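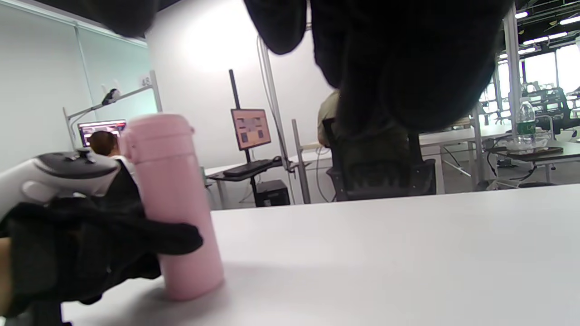 A pink tumbler on one of the white tables at Grevness.

Disposable Cups to Be Withdrawn at Grevness; Drinks at Tables Must Be Covered

Beginning in December, single-use cups will no longer be supplied in the work areas, meeting rooms or corridors of the Grevness building. Staff and long-term visitors are asked to bring a bottle or tumbler of their own. The change follows a trial on the second floor and brings Grevness into line with the Biltport site, where the cup dispensers were taken down last winter.

The Facilities Office recorded the use of disposable cups at Grevness over a single month this spring. The total was 984. A large share of these were collected from tables at the end of the day, many of them still partly full, and cleaning staff reported that emptying them had become one of the longer tasks on the evening round.

"People take a cup, put it down, go to a meeting and take another cup," said Esben Hallgrímsson, head of Facilities. "A bottle with a name on it tends to stay with the person who brought it."

What is permitted at the tables

The rule for shared tables has been reworded, as the previous version referred only to "hot beverages" and had been read in different ways by different groups. Under the new wording, any drink may be kept at a table if the container stands upright on its own and has a lid that closes. This applies to water as well as to coffee and tea. Insulated tumblers, screw-top bottles and lidded travel mugs all meet the requirement. Open mugs and glasses may be used in the kitchens and in the lounge on the ground floor, but should not be carried into the work areas.

Containers should be placed away from keyboards, papers and power outlets. Where several people share one table, each person is asked to keep no more than one container on it. Food remains limited to the kitchens.

Marks on the white tabletops

Facilities has received a number of messages about rings and stains on the white tabletops, which were installed when the open areas were refitted. Most marks can be removed with a damp cloth if they are wiped on the same day. Coffee and fruit tea that have been left overnight are more difficult, and in these cases staff should send a note to Facilities with the table number and leave the mark alone. Two tabletops had to be refinished in the past year after scouring pads were used on them.

Cloths are now kept in a covered tray beside each kitchen sink. Used cloths go in the bin underneath and are laundered twice a week. Paper towels will continue to be available in the restrooms.

Filling and washing

Seven filling stations will be in service when the cups are withdrawn: one in each of the four kitchens, two in the main corridor and one beside the lounge. The stations, supplied by Pritonura, dispense chilled and room-temperature water and have enough clearance for a tall bottle. The corridor unit nearest the east stairs is slow at present – a replacement filter has been ordered – and staff on that side of the building may prefer to use the kitchen.

Bottles may be washed by hand at any kitchen sink. Long-handled brushes will be provided and replaced monthly. Staff who wish to use the dishwashers should check first that their bottle is suitable, as many insulated models are not, and should take the lid apart before loading it. Small seals and straws have been found in the dishwasher filters on several occasions and cannot be returned to their owners. Bottles left on the draining racks over the weekend will be moved to the lost property shelf.

Lost property

The shelf is already full. At the most recent clearing it held 83 bottles, tumblers and mugs, of which very few carried a name. Unclaimed items will be kept until the end of the month and then washed and offered to any member of staff who would like one. Labels that withstand washing may be collected from the reception desk free of charge. A name or initials and an extension number are sufficient.

Visitors and events

Meeting organizers may borrow glasses and pitchers from the ground-floor kitchen, which has settings for about 180 guests. Requests should be made through the Su booking page at the same time as the room is reserved, and by 3 p.m. on the working day before the meeting. Glasses are to be returned to the kitchen by the organizer after the meeting and placed in the gray crates, not on the counter. A small supply of paper cups will be held at reception for first aid and for visitors who arrive without a booking.

Remaining stocks of disposable cups will be used up in the lounge until they run out. The empty dispensers will be removed floor by floor, and the wall behind each one will be patched and painted afterward. Some noise should be expected in the corridors before 9 a.m. while this is done.

Questions about the new arrangements, including requests for an exception on medical grounds, should be addressed to the Facilities Office at Grevness.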